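The Open Day

Siller had promised her lunch, and there was no lunch. There was a paper cup of tea, a badge with her name spelled Kanyarat Bonyarit, and a young man called Groen who walked backwards while he talked, like a guide in a cathedral.

"You'll have read the brochure," he said.

She had read it on the train, twice, looking for a number she could hold on to. The only one in it was 3,000, which was how many homes Rulley meant to be helping by some year it didn't name. Helping was their word. She had underlined it.

"I was hoping to see it do something," said Kanyarat.

"That's this part." Groen opened the door.

She had expected a hall with a stage. It was somebody's dining corner with a sink at the back, a rice cooker and a big blue water bottle on its stand. The visitors stood along the wall holding their cups. Her editor wanted 800 words on the future of housework and she could already feel herself running short.
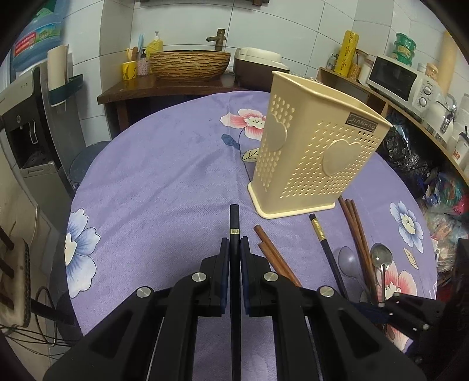
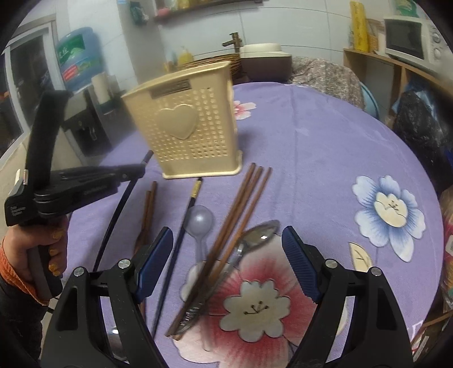

Kanyarat had written up a good many futures. In May it had been a machine from Peltau that ironed shirts, one at a time, at a speed her aunt would have been ashamed of. Before that there was the fridge that wrote letters. She had learned to stand near the back, keep her coat on and wait for the question time, when somebody's uncle would ask the thing she wanted to ask and save her the trouble. Today there was no uncle. There was a plastic utensil holder with a heart on the front, and spoons and chopsticks lying on the flowery cloth, and a great deal of black machinery brought to bear on them. She thought of her mother, who did this job every night with one hand while she held the phone with the other.

"So it's tidying the cutlery," she said.

"It's learning to," said Groen.

"Who from?"

"From people. People do it, and we keep a record of how."

"How many times?"

He was pleased to be asked. "This one task? We've got 123 good ones so far."

"And the bad ones?"

"We keep those somewhere else."

She wrote that down. A man beside her in a good scarf said it was remarkable, really remarkable, and asked whether it would do wine glasses. Groen said wine glasses were on the list. The man nodded as if he had just bought something.

"And if I moved the holder?" said Kanyarat. "If I put it by the rice cooker?"

"You'd want to show it that as well."

"So I'd have to put the spoons away myself first, to show it how."

"To begin with, yes."

"For how long?"

Groen looked at the door, where Siller had come in with a tray of biscuits and was counting heads. "It depends on the household," he said.

She ate two biscuits and put a third in her pocket. On the way out they gave her a bag with a pen in it and another copy of the brochure, and she stood at the bus stop for 25 minutes crossing things out. When she got home the washing-up was still in the rack. She took her coat off, picked up a handful of chopsticks and dropped them in the jar by the kettle. One missed and rolled under the cooker, and she left it there until the morning.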